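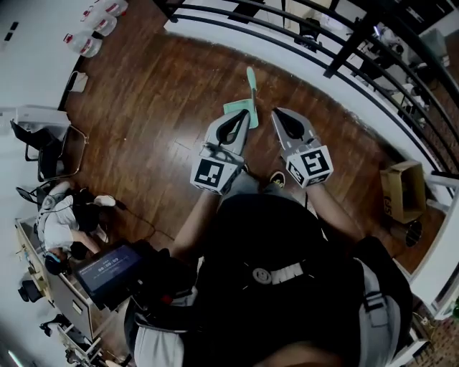
Strickland Project Group, student report, 14 April 2020

1. Work studied

Pekusis is teaching machines to do light cleaning at its Purkley site. Operators handle household tools with hand-held grippers, and the recordings are used to train the control software, Estamau. We studied what this changes for the operators, two of whom used to clean the building by hand.

Picking a spatula up off a plank floor is a short task, but a flat object leaves the fingers little to close on. Operators told us they plan the approach angle before they move – a habit they did not have as cleaners. Each shift has 27 takes on the plan. Wrist strain was the most common complaint, followed by the weight of the harness.

Long-handled tools need both hands. With the dustpan, one gripper closes on the tool while a gloved hand holds the pole near its green cap.

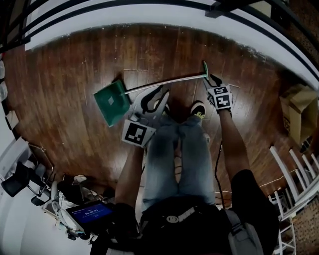
2. Changes in the job

Of the 61 log entries we read from January, 5 asked for longer breaks. Pay grades have not been revised, although the work now includes checking markers and cables.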